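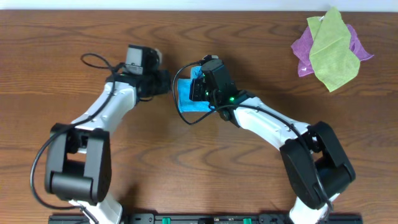
Care and Refinishing of Wooden Tabletops: Frequently Asked Questions

This page covers solid wood and veneered tops supplied through the Carnden and Prakham workshops. It does not cover painted tops, stone inlays or outdoor furniture. Last revised October 2025.

Which finish is on my table?

Look at the order sheet. Tops are finished in one of three ways: hardwax oil, shellac or a two-part lacquer. If the sheet is lost, test a spot on the underside, near a corner. Put one drop of denatured alcohol on the wood and leave it for a minute. Shellac turns sticky. Hardwax oil may dull a little but stays firm. The two-part lacquer shows no change. Wipe the spot dry afterward.

Tables made before we merged the two order books have a four-digit number stamped on the inside of the rear rail. Numbers up to 3796 are shellac unless the customer asked for something else. Anything higher needs the alcohol test or a call to the workshop.

What should I use for weekly cleaning?

A cotton cloth, barely damp, followed by a dry one. Wipe along the grain. Plain water is enough for dust and most food. For grease, add a few drops of dish soap to a bowl of water and wipe again with clean water. Do not use window cleaner, vinegar, bleach or any spray that contains silicone. Silicone does no harm on the day, but it gets into the pores and causes small round craters in the next coat of finish. Removing it can take several rounds of solvent washing, and we charge for that work by the hour.

Can I use furniture polish?

On lacquer, there is no benefit. On shellac, a thin coat of paste wax once or twice a year is fine. On hardwax oil, use only the maintenance oil that came with the table. Wax over maintenance oil stays soft and picks up dirt.

How often does an oiled top need new oil?

For a dining table in daily use, once a year. For a desk, every second year is usually enough, with an extra coat where the forearms rest. The simple check is a drop of water: if it soaks in and leaves a dark spot within five minutes, the surface is due.

How do I apply maintenance oil?

Clean the top and let it dry overnight. Rub lightly with a white nylon pad, along the grain, and vacuum the dust. Spread a very small amount of oil with a lint-free cloth. Leave it for the time printed on the can, then wipe off everything that has not soaked in. Most complaints about a tacky surface come from oil left standing. Let the top cure for 9 days before placing anything hot or wet on it. Light use is possible after one day.

Lay used cloths flat outdoors to dry, or soak them in water and seal them in a metal container. Oily cloths left in a pile can catch fire without any outside source of heat.

There is a white ring where a cup stood. Is the wood damaged?

Usually not. A white mark is moisture trapped in the finish. Leave it alone for a few days first, as many fade without treatment. If it remains on a shellac top, wipe once, quickly, with a cloth just dampened with alcohol. On oil, rub with the nylon pad and a little maintenance oil. On lacquer, contact the workshop.

And a black mark?

A black mark is in the wood itself and is normally a reaction between water, iron and tannin. Cleaning will not shift it. The finish has to come off in that area, and the stain is then treated with oxalic acid. This acid is poisonous and its dust irritates the lungs, so we advise against doing it at home.

Can I sand the top myself?

A solid top, yes. A veneered top, no — the veneer is thinner than most people expect, and a random-orbit sander will go through it in seconds near an edge. To tell the two apart, look at the end of the table. On solid wood the lines of the face carry over into end grain. On veneer they stop at the edge or at a strip of lipping.

For solid wood, start at grit 100 only if there are scratches you can feel with a fingernail. Otherwise start at 150. Finish at 200 or the closest grade your supplier stocks. Going finer closes the surface and the oil will not soak in evenly.

Why has the color changed since delivery?

Light. Cherry gets darker and redder, walnut gets paler, and oak turns more yellow. Most of the change happens in the first year. Move mats and lamps every few weeks during that time, and keep extension leaves out in the same room.

A gap opened along a joint during winter. Is this a fault?

Wood shrinks across the grain in dry air. A hairline gap that closes again by summer is normal. A gap that stays open, or that will take the edge of a playing card, should be reported. Keep indoor humidity between 40 and 60 percent where possible.

Do you still supply the Doležal stain range?

No. The last batch was mixed in September. The Zastunholm colors are close in the brown shades but noticeably cooler in the reds, so order a sample strip before matching to an older piece. Sample strips are sent unfinished on the reverse, for testing against your own oil.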